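Clirnwood Home Forum > Storage and Small Spaces
Topic: Packing tape on the table, where does it live at your place?
268 views, 11 replies, showing the last page

mamov_k
I read all the answers, thank you. I am still not convinced about the drawer. In our flat the drawer is where the tape goes to be forgotten, and then we buy a new one. In April I found four rolls, all of them started.

slowpantry
Four is nothing. But I must disagree with you. If the tape stays on the table, then the glue stays also, then the scissors, and by evening you cannot put down a plate. We eat at the same table where we pack parcels, so for me everything must go away at 6 p.m.

Uva
I am between the two of you. I sell used children's books by mail and I have sent 121 parcels from my kitchen table. I tried the drawer and I tried a box with a lid. With the box I was opening and closing it all day long. Now I leave out only what I use for every parcel, and the rest is in the cupboard.

slowpantry
And the guests? You just move it?

Uva
Yes, I move it. It takes less than one minute. The roll can carry small things in the hole, so it is also a little tray. I do not see why this is so terrible.

Acheampong
Please be careful with things inside the roll. I kept my eraser in there and each time I lifted the tape it fell on the floor. Also, clear tape takes all the dust and hair on its side if it lies flat on a table with crumbs. I hang mine on a hook under the shelf. It cost me almost nothing and I never search for the tape.

mamov_k
A hook is a good idea, but I rent and I am not allowed to make holes. Do the adhesive hooks hold a full roll?

Acheampong
Mine is screwed, so I cannot promise. A half roll should be no problem, I think. Try it first above something soft.

slowpantry
I still say drawer, but with a divider. Without a divider I agree with mamov_k, it is a black hole.

Uva
A cup is better than a divider for pens and glue sticks. A plastic one weighs nothing and you can wash it. Only my glue stick never goes back inside, this I admit. 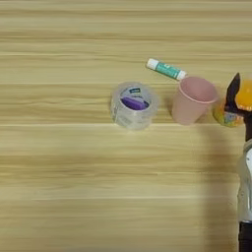
Tape, glue stick and pink cup on the table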